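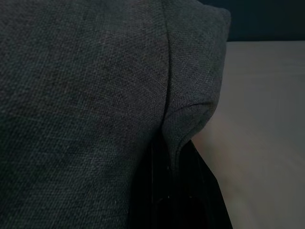 Fig. 1. Dark gray upholstery fabric, face panel and corner of a cushion, with the seam line between them.

Gornirwood Evening Workshops
Soft Furnishings 1, Handout 4
Reading a cushion before you take it apart
Notes by Chathurika Barua

Bring to class: seam ripper, tape measure, chalk, a notebook, a lamp if you have a small one, and one cushion you are willing to open. The workshop has spare thread and needles.

1. Where we are in the course

Last time we measured covers and drew the panels on paper. Several people's drawings were short at the corners, and most of the questions afterward were about corners. This handout covers what to look for on the outside of a cushion before cutting any stitches. Opening and re-covering is Handout 5.

2. The cloth

Start with the weave. Get your eyes close to it, closer than feels normal. In Fig. 1 the crosshatch of the threads is plain to see, and it is tight but a little irregular. There are light gray flecks in among the dark threads and a faint blue-green tint in places. We call this kind of color mottled or heathered. From across a room it will usually look like one flat gray.

This matters when you buy a matching piece. If you match a heathered cloth to a solid one, the two may look the same in the store and different on the sofa. Take a cutting with you if you can get one from a seam allowance. If you can't, take the whole cushion.

You cannot tell fiber by looking. A cloth with this sort of surface could be linen, polyester, or a blend. Check the sewn-in label first. If there is no label, ask me about a burn test and we will do it outside over the metal tray. Do not do burn tests at home on the kitchen counter.

Write down:
Main color and any flecks
Tight or open weave
Which way the grain runs on each panel
Label, if there is one

3. Grain at the seam

Look at the seam in Fig. 1. The direction of the weave changes slightly from one side to the other. Two panels meeting at a seam will often do this, and on a plain cloth it is easy to miss. On a heathered cloth it also changes how the light sits, so one panel can look a shade lighter than its neighbor even when both came off the same bolt.

Before you take a cover apart, chalk an arrow on each panel showing the lengthwise grain. Put all the arrows on the same side of the cloth. Number the panels as well. Cristóvão Carrilho, who teaches the Saturday-free daytime group, uses masking tape for this in place of chalk. Tape is fine on most cloth, but take it off the same day.

If your replacement cloth is narrow, you may be tempted to turn one panel sideways to save length. With a plain weave it will go together all right. The change in shade will show, and the panel may stretch differently when someone sits on it. Buy the extra length.

4. Seam or fold?

A dark line on a cushion may be a stitched seam, a fold, or a seam lying at the bottom of a fold. Press the cloth flat on both sides with your thumbs. A fold will open out and a seam will stay. Then run a fingernail along it. On a stitched seam you should feel the ridge of the allowance underneath.

Good light helps a great deal. Hold your lamp low and to one side so it rakes across the cloth. A raised edge will catch the light and the crease next to it will go dark. Overhead light flattens everything out, and in deep shadow you will lose the separate threads on a dark cloth altogether. Move the cushion, move the lamp, and look again before you write anything down.

5. Corners

There are three things to record at each corner.

Shape. Is it square, rounded, or drawn out to a point? The corner section in Fig. 1 is rounded at the top and puffed out, then narrows to a point that hangs down and curls a little. Draw what you see, in outline, with the seam marked as a dotted line.

Fullness. Push a finger into the corner. If it goes in with no resistance, the filling has not reached the end of the cover, or has moved away from it. A soft corner can be full at one end and empty at the tip.

Wrinkles. Note which way they run. Diagonal wrinkles across a corner mean the cloth is bunched or pressed there. This may be only the way the cushion is resting. Pick it up, shake it, set it down on a flat table and see if they come back. If they come back in the same place, look at the cut of the panel and at the stitching on the inside.

Check all the corners, even if they look alike. Covers that were sewn by hand or altered later often have one odd corner.

6. Adding up your cloth

Measure each panel seam to seam and add your allowance on every side. Do this panel by panel. Do not measure the whole cushion and guess.

Worked piece from class: a face panel measuring 30 inches from seam to seam, with a half-inch allowance at each end, is cut at 31 inches. The opposite face is the same. The side strips are measured separately, and so is the zipper strip, which needs a second allowance down the middle where it is split.

For a long bench cushion of 71 inches, cut the face in one piece along the length of the cloth if the pattern lets you. A join in the middle of a seat will be felt.

The sample bolts on the back shelf are from Zavano. Heathered grays are under number 683 in the binder. Please put the binder back after use and do not cut from the bolts. Cutting samples are in the box underneath.

7. Common mistakes from January

Unpicking before marking. Two covers had to be laid out like a jigsaw puzzle.
Using the old panels as a pattern without pressing them. Worn cloth stretches and the new cover comes out too big.
Cutting the corner to a sharp square. Once it is turned and filled, a sharp square corner tends to stick out like an ear. Taper it slightly toward the point. We will practice this on scrap.
Dark thread on dark cloth with no lamp. Use a lighter thread for basting and pull it out afterward.

8. For next time

Fill in one page of your notebook for one cushion. It should have a drawing of the face, a drawing of each corner, grain arrows, panel sizes, and your notes on the cloth. Do not open the cushion yet.

Read the pages on boxed edges in the Woltum booklet. If you missed picking one up, there are copies in the tray by the sink.

Questions about cloth or sizes can wait for the first part of class, when I come around to each table.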